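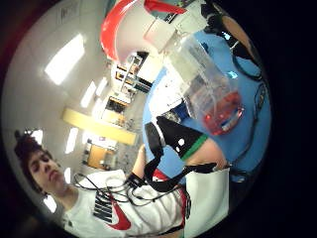

**Pre-run software check, Nisow bench** (form 14, the short one)
Filled in by: Raphaël Hoarau
Date: 10/09/2021

- [x] Controller build matches the tag on the run sheet. *It does today. Last time it matched a tag somebody had moved.*
- [x] Clock offset between wrist sensor and host under 20 ms. *Passed on the second try. The first try reported a negative latency, so for a moment we were ahead of schedule.*
- [x] Cables routed with slack, none under an elbow. *Slack we have. Could use less.*
- [ ] Watchdog stops motion when the pose stream drops. **FAIL.** *It logs "stopping" and then thinks it over. Ticket 271, reopened. Do not run above creep speed.*
- [x] Planner rejects goals outside the table bounds. *Tried three bad goals, got three refusals. One error message still says "should never happen."*
- [x] Collision model includes the clear container. *Added by hand. Depth can't be trusted on clear plastic, and perception will swear there's nothing there.*
- [ ] Log disk has room for 60 minutes. *Has room if you delete the folder named "final_old_keep". I'm not deleting it. Régis?*
- [x] E-stop tested from the operator's seat. *Works. Also works from the Parsons laptop, which I'd like explained.*
- [n/a] Force limits reviewed. *Covered by the Zestorwood sheet, wherever that lives now.*

**Reviewer comments (Régis Texier):** Folder is mine, moved it. Watchdog: timeout is read once at startup, before the config loads, so it gets the default. Fix is on a branch. Retest that line and the disk line, initial both, leave the rest alone.

Retest: watchdog ____ disk ____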